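Speaker notes – "What I Learned From 372 Voicemails"
Witville Library evening talk, upstairs room

Start when the door closes. Don't wait for the coffee line.

Hi everybody, thanks for coming out. I'm Mawar Yusof and I have kept every voicemail anyone has left me since I moved to Witville. There are 372 of them. I know! My phone company keeps sending me little warnings about it.

(pause, let them groan)

So how did this start? My aunt used to leave these long, wandering messages. She'd say hello, she'd say who she was, as if I wouldn't know, and then she'd tell me what was on sale at the grocery store. I deleted every single one. Then one August she switched to texting, and her texts were three words long, and I missed the chicken prices so much I could have cried. I've saved everything since then.

Play clip one here. It's the dentist's office. Turn the volume DOWN first, the receptionist is loud.

OK, what do we hear? She says the time of the appointment twice. She says the phone number once, very fast, at the end. Everybody does this! We slow down for the part the other person can look up and then we race through the number like the building's on fire. I do it too. I listened to my own outgoing greeting while I was putting this talk together and I had to call myself three times to get my own number.

Ask for hands: who has a greeting they recorded themselves? Who has the robot lady? Who has no idea?

Next part is the one I care about most, so don't rush. People leave a different kind of message when they're doing something else with their hands. You can hear it. They put the phone on speaker and the voice gets far away, and the sentences get shorter, and they stop in the middle. "Hey, it's me, I was going to say – hang on." Then a long nothing. Then, "OK. So, Thursday-ish." I've got a whole folder of these and it's called Hang On.

Slides: hands full. Leave both up while I talk. 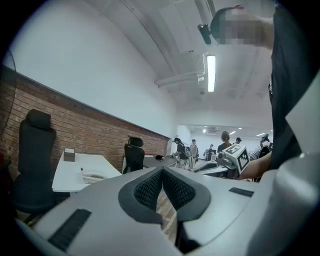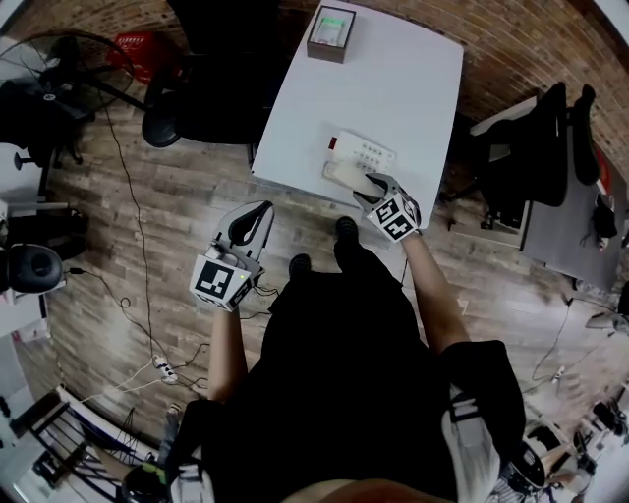

My favorite from the Hang On folder is from my old neighbor Obi, who called while he was frosting a cake. The message is two minutes long and maybe a quarter of it is words. He hums. He asks me if I still have his ladder. He says "oh no" very quietly and never explains it. I've played it for a lot of people and they all want to know about the oh no. (I asked him. He doesn't remember the call at all.)

Play clip two. Let it run to the end, even the humming.

Now, would he have texted me that? Sure, he would have texted "do you have my ladder." And I would have texted back "yes." Done, ladder solved, and I'd have lost the humming.

I'm not here to tell you texting is bad. I text all day long. But when I need to say something that could sound mean in writing, I leave a message now. My rule is 90 seconds, tops. Say your name, say what you want, then give your number slowly, and then you're allowed one piece of news. The weather counts as news. What your dog ate definitely counts.

If there's time, do the Paranex story (the wrong number who kept calling about an invoice and ended up wishing me happy birthday). If it's after 7:45, skip it and go straight to the backup part.

Backing them up: check the phone first, because some of them will let you share a voicemail the way you'd share a photo. If yours won't, play it out loud next to a second device and record that. It sounds a little tinny – fine by me. Name the file with the person and the month. I keep mine in a folder called Sender, and inside that there's one folder for each person, plus Hang On. Keep two copies in two different places. My cousin kept one copy on one laptop, and then there was soup.

Questions. Somebody will ask if it's weird to save messages from people you're mad at. Say yes, a bit, and that I do it anyway.

Last thing: hand out the index cards. Everybody writes down one person to call on the way home. Remind them it's OK if nobody picks up, and collect the pencils, they belong to the library.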